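Home | Notebook | Benches | Archive | Log in

Plommont workshop book - can it fold yet?
23 August 2019, Renu Kaushik

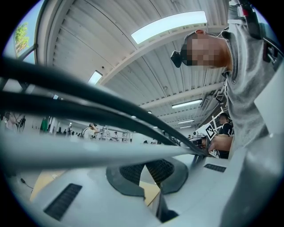

Girish asked in the margin of the last entry why I keep marking these runs as failures when the cloth ends up in the box. Because a tea towel in a box is not a folded tea towel, Girish. If my son did that I'd send him back to do it again.

So, the towels. 200 attempts since March on the Lerex arm, all trained from hand demonstrations with the gripper. I only count a fold if the corners meet within 13 mm and the thing can be picked up without coming undone. By that rule we have 103. By Girish's rule (cloth in box) it is 152. Both numbers go in the book from now on and people can pick the one they like.

A person holding the gripper gets it right nearly every time, and fast, so I no longer believe the fingers are the trouble. Jyoti thinks more demonstrations would do it. Maybe. We said that in March as well, with half the towels.

Things that still go wrong:
- two layers picked up as one, then it carries on as if nothing happened
- drops the far corner on the second fold, mostly with the thin Rastogi cloths
- stops dead if the towel starts out bunched. Sarla shook one out and put it back flat and off it went, but then Sarla is doing the chore

Shop-floor jobs are a bit better. Sorting washers into the Mesum trays went through a whole afternoon with me only stepping in for jams. Didn't write down how many jams, sorry. Sweeping the bench, no. It pushes swarf about and leaves a line of it at the back edge - I did it after with a brush before the kettle had boiled.

Aarti has been asked by the front office whether this could be shown to visitors as "household ready". I'd rather it wasn't. Washers, fine. If they want towels they should see ten in a row with nobody flattening them first.

To do: mark the thin cloths so they get logged apart from the thick ones. Ask Jyoti where the older demonstrations are kept, the folder name in the book is wrong. New finger pads before the next lot, the left one is going shiny.

4 comments | 2 shares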